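Notes for remarks: Reporting a concern and what follows
Delivered at the staff and governance session of the Talledell school district, May
Speaker: Marijke Willems, Office of Staff Relations

Opening. Thank the hosts at Mosgate Middle School for the use of the library. Acknowledge Joar Hägglund of the school board and Natnael Habte of the teachers' association, both seated in front. State at the start that no open case will be discussed, and that questions about open cases will be declined.

The subject this afternoon is the district's revised procedure for employees who report that a student service is not being delivered as written. The board adopted it in draft last fall. It takes effect with the new school year and covers all 13 schools, including the two early learning sites at Kurine and Janjua.
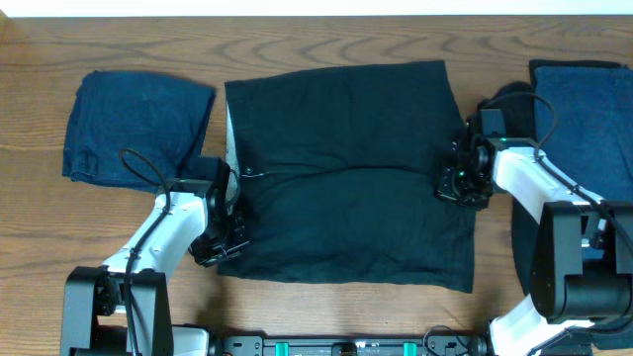 Page last updated: May, after the second reading of the draft

Slide 2. Who may report. Any employee may. This includes classroom aides, bus monitors, office staff and substitutes on assignment. The former procedure named only certified staff, and the association asked for that wording to be removed. It has been removed. Contractors report through the agency that employs them, and the agency must forward the report to this office.

Slide 3. What counts as a report. A report may be made in writing or in person. It does not need to cite a law or use any particular form. An email to a principal that says "this student has not had speech services since winter break" is a report. Pause here. Several principals have told the office that they treated messages of this kind as routine mail. Under the new procedure they may not.

Slide 4. Receipt. The person who receives the report must send it to Staff Relations by the close of the next school day and must tell the employee that it has been sent. The employee receives a case number. If no number arrives, the employee may call the office directly.

Read aloud the paragraph on anonymous reports. The office accepts them, but it cannot send updates to a person it cannot identify. Do not go further than the written text on this point; counsel has reviewed it.

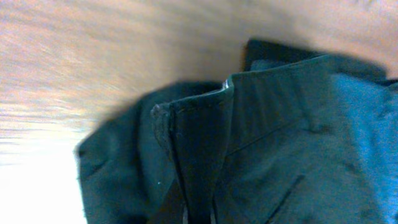
Garment on a wood surface.

Slide 5. Protection after a report. For the rest of the school year in which a report is made, and for the full year after it, certain actions affecting the employee require review by a second administrator from another building. The actions are: a lowered evaluation rating, an involuntary transfer, a change in assigned grade or caseload, suspension, and a recommendation for dismissal.

The reviewing administrator writes a short statement of the reasons and places it in the file. The employee receives a copy. Mention that Yu-ting Lai drafted the statement form and will take comments on it through the end of the month.

Expect the question whether this prevents a supervisor from managing poor performance. It does not. A supervisor may still observe, rate and correct. The review asks whether the same action would have been taken had no report been made, and the supervisor should be able to show records dated before the report.

Slide 6. Workload. In the staff survey, nearly 480 employees answered the section on reporting. Of these, 200 said they would not know where to send a concern. Give the two figures and move on. The full tables are in the packet, and the comments section is being held until names have been taken out.
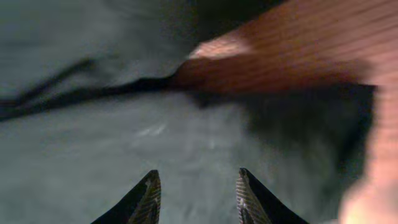 Gripper fingers and gray cloth.

Slide 7. Training. Principals and assistant principals complete the training before staff return in August. All other employees complete a shorter session during the first month of school, on paid time. Evelien Geerts is scheduling both and asks that each building name one contact person.

Slide 8. Still unsettled. The association has asked for an outside reviewer in dismissal cases. The board has asked for a cost estimate before it takes a position. Mr. Habte may wish to speak to this. Allow him five minutes.

Questions. Repeat each question for those joining by phone. If asked about appeals, refer to section 9 of the draft. The room must be cleared by 4:30.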